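Bottle lamb won't take to the flock – at what age do I stop bringing her in?

Posted in Sheep & Goats, Beginners

I have a small flock of hair sheep, my third year at it, and I've gotten myself into a spot with a bottle lamb. Her mother had triplets and only ever let two of them nurse. I tried grafting her onto another ewe and that went badly, so she came up to the mudroom and lived in a dog crate next to the washing machine. You can probably guess the rest. The kids named her Conceição after a singer my wife likes, and now she follows us to the mailbox.

She's nine weeks old, eating hay and creep feed well, and down to one bottle a day. I've been putting her out with the others every morning and bringing her back in at night. When she's out there she stands at the gate and hollers. The other lambs ignore her and the ewes knock her away from the feeder. My neighbor says just leave her out and quit looking. My wife says she'll get sick from the stress. I don't want a pet, I want a ewe I can breed next year, but I also don't want to find her dead in a corner because I was being tough about it.

Do I pull the last bottle first, or move her out first? And is there anything I can do about the ewes shoving her around? They're on a quarter acre of grass with a three-sided shed, if that matters. Nights are getting chilly.

Thanks in advance – I read everything even if I'm slow to write back.

mudroom_shepherd

Comments on the original post: 4

She's old enough. At nine weeks mine are out full time and have been for a month. Put her out, feed her, ignore the yelling. It stops in three days or so. Wean her while you're at it, she doesn't need the milk.

Also don't let the kids feed her by hand anymore or she'll mug you for the rest of her life. Ask me how I know.

tworutsroad

I'd go slower than the answer before mine, mostly on account of the weather and the bottle. I've raised a lot of bottle lambs (too many, my husband would say) and the ones that went backward on me were always the ones where I changed everything in the same week. New place, no milk, new feed, and boom, you've got a hunched-up lamb with the scours and you're out there with a flashlight wondering which thing did it.

So my vote is move her first and keep the one bottle for a bit. But here's the trick, don't give it to her at the gate! If you feed her at the gate, she lives at the gate. Walk out to the far side of the pasture, where the flock likes to lie down, and give it to her there. Then leave by going around the shed so she doesn't see you head straight for the house. Sounds silly, but it changed everything with a little ram lamb I had who I swear thought he was a border collie.

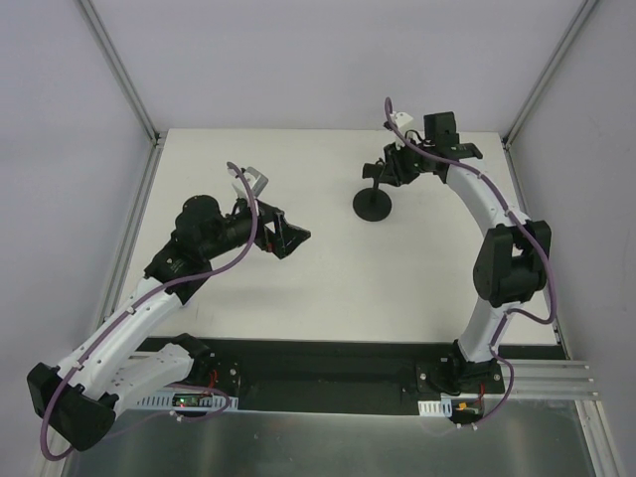

Merja Väisänen
Community Moderator, Sheep & Goats

Sorry, got called away in the middle of that and the dog wanted out. Where was I – the shoving.

Ewes are going to shove. She doesn't smell like anybody's baby and she doesn't have a mother to hide behind, so she's at the bottom of the ladder until she learns to get out of the way. What you can do is make sure she never has to win a fight to eat. Build a creep, if you don't have one out there already. Mine is a hog panel across one corner of the shed with a gap the lambs can slip through and the ewes can't. I put the feed pan and some of the good hay in there, plus straw, and the whole bunch of lambs ends up napping in it. That's how she makes friends! Lambs pile up together when they're full and sleepy, and one more body in the pile is just one more warm body.

If the others really won't have her, pen her up with one other lamb for a few days. Pick an easygoing one that's already weaned, if you have one that age. The two of them go out together afterward and she has a buddy. I've done this with a wether that was no use for anything else and he earned his hay that week.

For the nights, a dry, deep-bedded shed that blocks the wind is plenty for a healthy lamb her age. She'll have been in a heated mudroom, though, so I'd pick a mild stretch to make the switch and not the night of a cold rain. Once she's out, leave her out. Going back and forth is what keeps her hollering, she's waiting for her ride home.

Then when she's settled, cut the bottle down over a week. Some folks water it down, I just make it smaller. Watch that she's drinking water and chewing her cud, and put your hand on her back every couple of days, because wool or hair will hide a skinny lamb from you. If she gets loose manure, stands off with her head down, or quits eating, call your vet. And ask them about worms and her CD&T shots while you're on the phone, bottle lambs miss things.

She'll still come running when she sees you. My oldest ewe was a bottle baby and she's raised twins just fine, she's only a pest about my coat pockets.

Reply from mudroom_shepherd

Thank you both. I have a spare hog panel behind the garage so the creep goes up this weekend. Tried the far-side-of-the-pasture bottle on Wednesday and she stayed out there a while afterward before she remembered to yell. My wife has agreed to the shed as long as I use the good straw.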